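Features > Workshop Visits > Clonstead

Last updated: 4 July 2018

The cable that kept coming back

The first thing I did at Clonstead was put my coffee down in the wrong place. There's a shelf by the door that looks exactly like a shelf for coffee, and I'd got as far as letting go of the cup when Zoriana Horobets reached past me, picked it up again and handed it back. "Torque drivers," she said. The shelf is for torque drivers. Coffee lives in the corridor, on top of a filing cabinet, along with everybody else's.

I'd come to see Woo, a two-armed bench cell that I had been hearing about for the best part of a year, mostly from people who'd had an argument with it. Woo is two smallish arms bolted to the front of a table, walls on three sides, and a lot of wiring underneath. Its working life is spent picking up ordinary household bits and pieces and putting them down somewhere else. The software people get very excited about the picking up and putting down (fair enough!), and there's no shortage of articles about that. I wanted to know who tightens the screws.

The answer is mostly Zoriana, with Kittipong Wannasri on the electrical side. The two of them have a desk each in the old goods-in office at Gendgate, the business park Clonstead moved into when the previous place got too cold, and a window between them that looks straight on to the cell. I was given a stool in front of it and told I could stay as long as I liked if I kept my sleeves away from things.

I'd better explain what had gone wrong, because it's the reason my visit was put off twice. In June the right arm started dropping out. It would be halfway through a move, perfectly happy, and then the gripper would stop answering and the whole arm would park itself in a sulk. Start it up again and it was fine. It might be fine for a whole afternoon. Kittipong swapped the gripper for the spare and it behaved beautifully, so he put a label on the old one saying BAD and everybody went home. Next morning the spare did it too.

"So then I had two bad grippers," he told me, "or no bad grippers."

He had no bad grippers. What he had was a cable with a tired spot inside it, somewhere in the stretch that has to go past the elbow. Every time the arm folded up tightly the cable was being asked to bend 90 degrees in a space where it didn't want to bend at all, and eventually one of the little conductors inside gave up, though only when it was pulled a certain way. You couldn't see a mark on the outside. He found it by running his thumb along the jacket with a meter beeping in his other hand, very slowly, until the beeping stopped. I've had headphones like that.
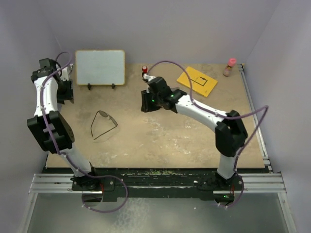

The cure is not complicated and took them most of a week. A new cable goes on easily enough. Deciding where it should go is the hard part, and the trade word for that is "dressing", which I love, and which makes it sound as if the arm has somewhere smart to be. Dress the cable too tight and you're back where you started. Dress it too slack and it swings about, catches on the other arm, or gets into shot for the overhead camera and confuses everyone.

Zoriana's way of doing it is to leave all the ties loose to begin with, so the cable can slide, and then move the arm by hand through every silly position she can think of. Arm right up, arm folded back on itself, gripper twisted round as if it were trying to see its own shoulder. She watches where the cable wants to go. Then she lets it go there, more or less, nips up the ties on the straight parts and leaves the bends alone. The loop out at the elbow looks enormous, by the way. My first thought was that somebody had forgotten to finish. I said so, and I got a look.

"It looks stupid when the arm is straight," she said. "The arm isn't straight very much."

She trims the tail of each tie flush, too, with proper flush cutters that have her initials scratched into the handle. An ordinary pair of side cutters leaves a sharp little point, and she showed me the inside of her wrist, where there was a fine collection of scratches from a machine some earlier person had built.

I asked about the instructions. Brurkon, who supply the arms, send out a manual with each pair, and I was shown it, in a ring binder with a great many sticky notes poking out of the side. It covers mounting, power, the order you switch things on in and how to find the home position. On cables it has a drawing. The drawing shows an arm on its own, doing nothing, with one neat line down the side of it. Kittipong has written "ha" next to this in pencil.

What they work from instead is the sheet. The sheet is really sixteen sheets stapled together, begun by Arūnas Rimkutė when he built the first version of the cell and added to by everybody who has touched it after him. It has 66 lines. Some are what you'd expect: check the base screws against the paint marks, check the emergency stop by pressing it and seeing whether anything stops. Others have clearly got a history. Line 31 says "listen to left elbow with radio OFF". Line 48 just says "not that one". I asked three people about line 48 and had three different stories, all of them involving an Allen key.

Arūnas has moved on to another project across the yard but he still comes over when there's a noise. I was there for a noise! It was a sort of tick, once per swing, low down on the left. Zoriana had her ear practically on the base mount and Kittipong was moving the arm back and forth with two fingers, and Arūnas walked in, still with his coat on, listened for perhaps two swings, and said "floor". He was right. One of the feet under the main frame had crept up off the concrete, so the entire thing was rocking by a hair whenever the weight went over. Half a turn with a spanner and a check with the spirit level. Then they had to go back and redo the calibration, as moving the frame at all puts the cameras out, and that was the rest of the morning gone.

Calibration is dull to watch and I'd recommend it to anyone who needs a sit down. Each arm goes and touches a set of known points, the software compares where the arm thinks it is with where it ought to be, and out comes a number. If the number is under the limit you carry on. If it's over you do it again, and if it's over again you start looking for a loose screw. We got a good one on the second try. Muchen Yu, who writes the software that uses all this, had come in by then and was eating a pear in the doorway (the food rule evidently begins at the door frame). I asked him how much of a bad day's results he would put down to his own code and how much to the hardware.

"In the morning I blame the hardware," he said. "By the evening I've usually found it."

He does half an hour on the sheet himself now, every fortnight. That was Roksolana Dovhaniuk's idea. She runs the group, and her view is that anyone who is going to complain about the machine should know what it's like to lie on the floor under it with a torch. Muchen wasn't keen to begin with. Now he has opinions about spring washers.

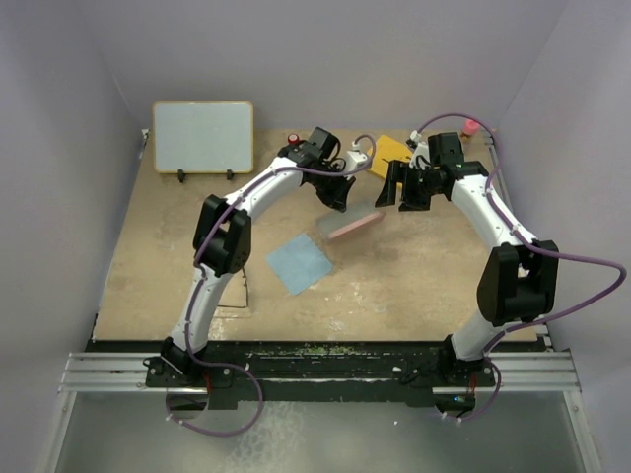 The tabletop is the other running argument. It takes a hammering, and the front edge gets the worst of it, where tools are put down and elbows are leaned. Roksolana would like a new one. Zoriana would like to be left alone with the old one, on the grounds that every time you lift a top off and put another one on, you've changed the height by a whisker and everything that was taught on the old one needs looking at again. She's got a replacement ready, wrapped in a blanket behind the door, and I gather it has been there through two stocktakes.

Cleaning was another surprise. I'd imagined sprays and special wipes. They use a damp cloth, then a dry cloth, and a soft paintbrush for getting round the mounting plates. Grit is the thing they worry about, far more than stains. A stain just sits there looking ugly. A bit of grit ends up in a gripper finger and gets dragged through every grasp until somebody notices the fingers aren't closing evenly. Line 12 on the sheet: close both grippers on a strip of paper and pull. If it slides on one side, out comes the brush.

I had a go at line 12, under supervision. Left gripper, fine, the paper tore before it moved. Right gripper, it slid. I assumed I'd done it wrong and did it again, and it slid again, and I felt a completely unreasonable thrill at having found an actual fault. Zoriana took the finger off with two screws, looked at the pad, said the glue had started to lift at one corner, and had a fresh one on in five minutes. She made me write it up in the log. My handwriting is in there now between two of Kittipong's entries, and it's the only one with an exclamation mark.

As for the cable, they've put a spare of it on the shelf, already cut to length with its connectors on, and there's a new line at the bottom of the sheet about running a thumb down the jacket at the elbow. Kittipong has kept the old one. He's slit it open along the bad stretch to see what broke, and it's pinned up over his desk with an arrow drawn on a bit of masking tape. The spare gripper has gone back in its box. The first gripper is on the arm again and still says BAD on the side of its own box, since the label won't come off.

I went to collect my coffee on the way out and somebody had drunk it.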